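Task notes for the toilet cleaning subset of the Ostard bathroom collection. Maintained by Kwiatkowski.

## Contents

| Field | Value |
|---|---|
| Room | Vellbridge bathroom |
| Fixture | one-piece toilet, white ceramic |
| Tool | toilet brush |
| Episodes | 107 |
| Views per episode | 2 (head, fixed) |
| Format | Ondavau episode folders |

## Task definition

An episode covers brushing the inside of the bowl. Seat and lid start raised. Floor mopping, the sink and the outside of the tank belong to other subsets.

Stages are labeled as follows:

- `approach`: brush in hand, head clear of the bowl
- `scrub`: brush head inside the bowl
- `withdraw`: brush head leaving the bowl
- `other`: anything that fits none of the above

Stage boundaries were set by 2 annotators working separately. Gaps longer than 2 seconds between their marks were reviewed again and merged by hand.

## Known issues

- Glare on the porcelain makes the waterline hard to place in some head views. Waterline masks are missing for those.
- The label on the underside of the lid is not legible in the released files and has not been transcribed.
- No cleanliness score is provided. Bowl condition before and after brushing was not recorded.
- `withdraw` is short and underrepresented. Weight it if you train on stage labels.

## Changes

- Renamed `brush_in` to `scrub`.
- Dropped the `flush` label, which had no entries.

## Samples
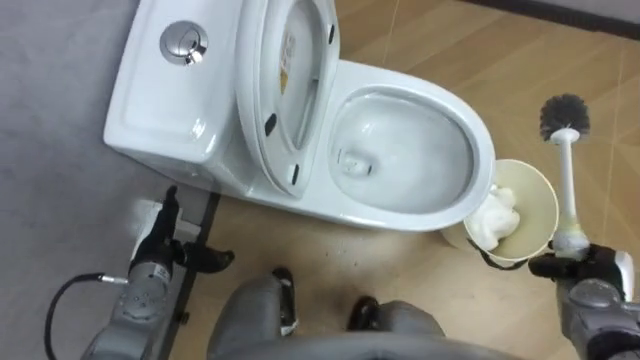
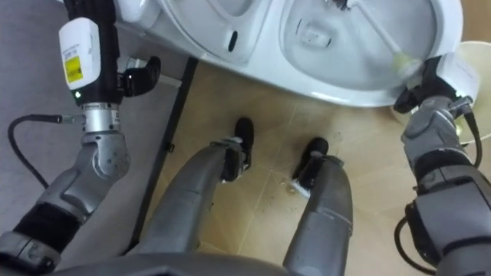
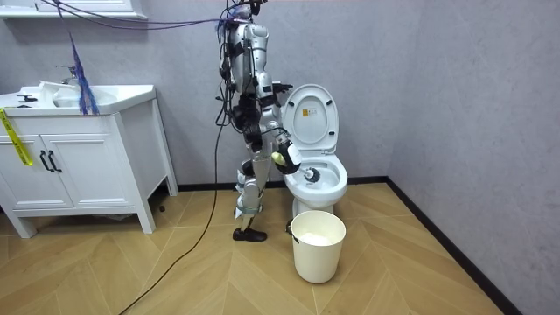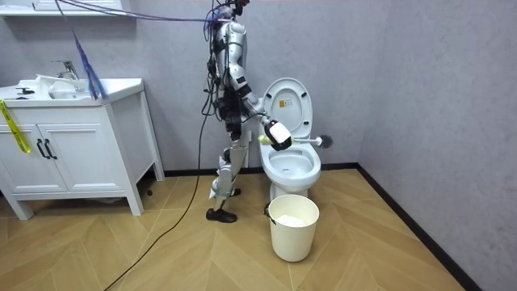
*Toilet cleaning, Vellbridge bathroom. First two: head view. Last two: fixed view, lid raised.*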